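Grorville Schools Seek Applicants for Two Open Board Seats

The Grorville school board is taking applications for two seats left open after resignations last month. Applicants must be registered voters and must have lived in the district for at least one year.

Both appointments run until the next regular election. Whoever is chosen will have full voting rights from the first meeting, including on the budget, which goes to a public hearing in February.

The board covers 6 schools and has 297 employees on its payroll. It meets twice a month at the Dodstead Road administration building. Members are unpaid but can claim mileage for state training, and new members are expected to complete 18 hours of that training in their first year. Some of it can be done online through the Iveo course site – the rest is held in person. 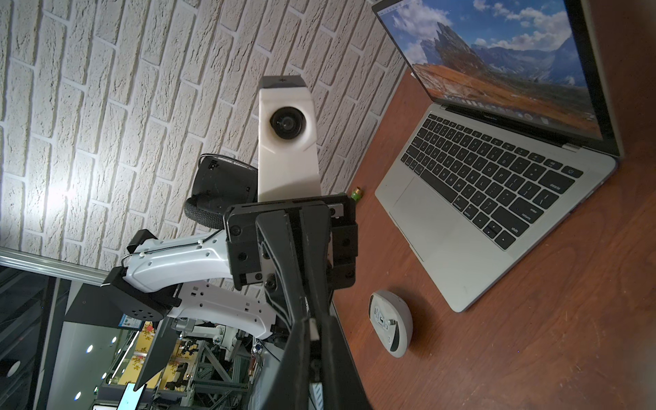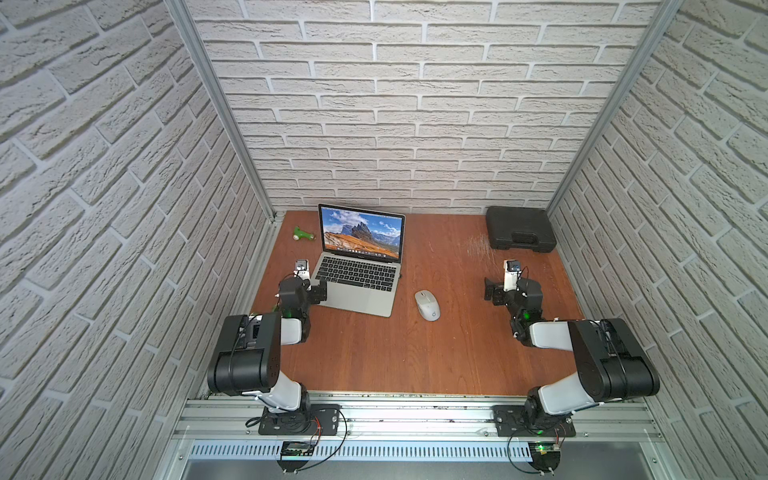
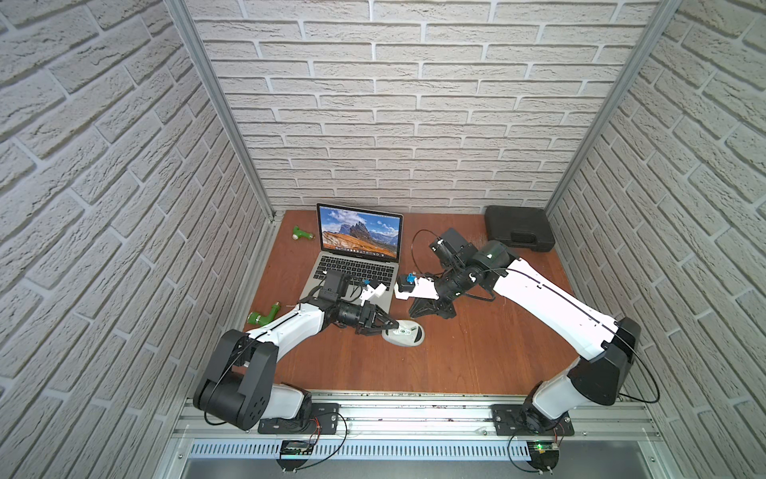
Can a parent with children in the district apply?
Parents may apply on the same terms as anyone else. District employees may not, and an applicant whose husband, wife or child works for the district should say so on the form.

The form asks for a short statement of interest, work history and two references. It can be picked up at the front desk of the administration building or at the Grorville library. Completed forms must reach the board clerk by 4 p.m. on the last working day of the month. Forms sent by email will be accepted if they are signed.

The board will interview applicants in open session and vote the same evening. Each applicant will have a few minutes to speak before members ask questions. If the vote is tied, the board will hold a second round between the top two names.

The last time a seat was filled by appointment, 26 people applied.

The board also voted at its most recent meeting to renew its agreement with Hjaltadóttir, the firm that has helped with long-range planning for the past two years. The new agreement covers a review of attendance boundaries at the elementary schools – a draft is due before the summer break. Residents will be able to comment on the draft in writing or at a regular meeting.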